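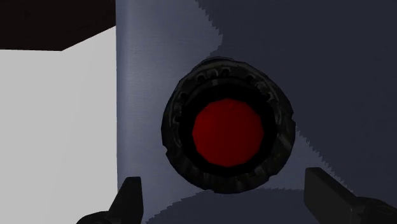
*Wrist view from the sim, fingers either side of the knob. Red center, ribbed black rim.*

**Re: Dultar cell, gripper closes on nothing**

**iker_ortuno:** Setting up the knob-turning cell in sim before we let it near the real panel. Out of 200 tries, 197 end with the fingers closing politely on air. I have re-taught the approach pose 2 times. Ideas?

**T_Gumede:** Camera offset. It's always the camera offset. Check the wrist mount transform against the drawing.

**iker_ortuno:** Checked it in February and again this morning. Matches the drawing. Whether the drawing matches anything is between Schouten and their conscience.

**severino.c:** I'd look at the detector first. That zigzag shadow edge goes right around the rim on the right side. If you're fitting a circle to the outline, half of it is black on pale and the other half is black on navy. Turn shadows off and run 20.

**T_Gumede:** Or fix the transform and leave the lights alone. The real panel will have shadows too, I'm told.

**severino.c:** Not sawtooth ones, unless the building is in worse shape than I remember. Raise the shadow map resolution, then.

**casimiro_c:** Fit on the red disc and skip the rim. It's a bit polygonal but the center is the center. We did this on the Rano line and I haven't thought about it since, my highest praise.

**iker_ortuno:** Shadows off: 20 tries, 2 grasps. So, thanks, I guess. Switched to the red disc and the fit stopped wandering, but it still closes short.

**T_Gumede:** Short by the same amount every time?

**iker_ortuno:** Yes.

**T_Gumede:** Camera offset.

**iker_ortuno:** Fine. Pulling the mount file again after lunch.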